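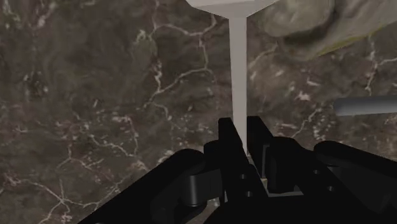

Simulated gripper at the stem of a gray goblet-like object, on brown marble.

17/06/2025

I've been meaning to write down the rules I use for simulated grasping runs. I changed three of them this spring and I keep forgetting which ones.

Some background first. I work on a small project called Curberg. We run a gripper through tabletop tasks in simulation before anything goes near real hardware. A full batch is 3,000 runs. For a long time we had no written rules at all, and it showed. Two people could look at the same run and one would call it a pass and the other a fail.

The first rule is that "grasped" has a definition. Fingers close to the stem doesn't count. From the view behind the gripper, a stem between two fingers can look held when there is still a gap on one side. So we go by the contact data: both fingers touching, and still touching after the lift. If the log doesn't have that, the run is marked unknown. Unknown is a perfectly good label and I wish people used it more.

The second rule is about thin parts. A long straight stem gives the fingers very little to close on, and a small error in the approach matters a lot more than it would with a box. I used to let thin objects share the force limit we set for everything else. Now they get their own, and it is written in the run file where anyone can read it. We had a bad week in September when the limit lived in a script on one machine and the script was out of date.

Third, busy surfaces stay in. Dark marble with white veins is hard on anything that works from the image, more so when the gripper is black and the background is nearly as dark in places. There was a push to drop those surfaces because the scores were lower. I said no – the scores are supposed to tell us that. What we do now is report them separately, so a plain surface doesn't hide a bad result on a patterned one.

Fourth, other objects on the table count. If the task is to pick up one thing, knocking into a neighbor is a fail even when the pick worked. This one is still argued over. At Dagdag, where I worked before, a light touch was allowed. I don't allow it, mostly because "light" was never defined there.

The last rule is review. For every batch, I pull 200 runs at random and watch them through. In the latest batch I found 9 where the label was wrong, all of them passes that should have been unknown. They've been relabeled and the old labels are kept next to the new ones, with a note on who changed what.

The force limits for curved handles are still missing. I'll add those when the next batch is done.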